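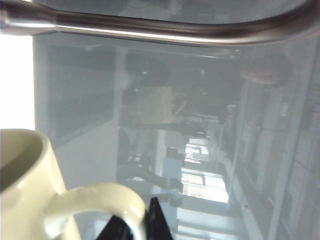
Kitchen runs, March

These pictures go with our short paper on grasping in ordinary kitchens. Most of the work was done by Ghazala Virk and Yurii Mykhailiuk at Clatside, with Mirjam Brunner looking after the training code. The question was a narrow one: does a policy that sees only through the wrist camera get confused by glass and other shiny surfaces, and can that be fixed without adding a depth sensor?

The baseline was trained on 65 demonstrations, all recorded against matte backgrounds. The second policy, which we call Kenduma, saw the same 65 plus 30 more collected near glass. Nothing else was changed. Each was then given 22 trials.

## Gallery

- **Mug handle, close in.** A finger is at the loop of the handle, with a metal bar and hazy glass behind. The baseline failed 17 of its 22 trials on the mug task, mostly by drifting sideways in the last few centimetres. Kenduma failed five. Yurii scored every trial by hand from the wrist video.

- **Sink corner.** The glossy grey splashback shows a window, a chair and a second copy of the round socket lid. We used views like this one to test whether the policy could tell a real object from its reflection - Ghazala's idea, after reading through the early failures. The white counter and black sink gave the policy no trouble in either version.
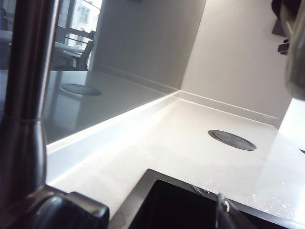
## Notes on the method

Camera exposure was left on automatic. Lachlan Skinner tried fixing it and the results got worse near the window, so we went back.

The extra demonstrations were recorded by Tươi Chu over two afternoons. She varied the approach angle but kept the gripper speed the same as in the first set.

We have not tested clear drinking glasses, and we would not expect these numbers to hold for them. Trial logs are kept with the Kedemgate set and can be requested from Mirjam.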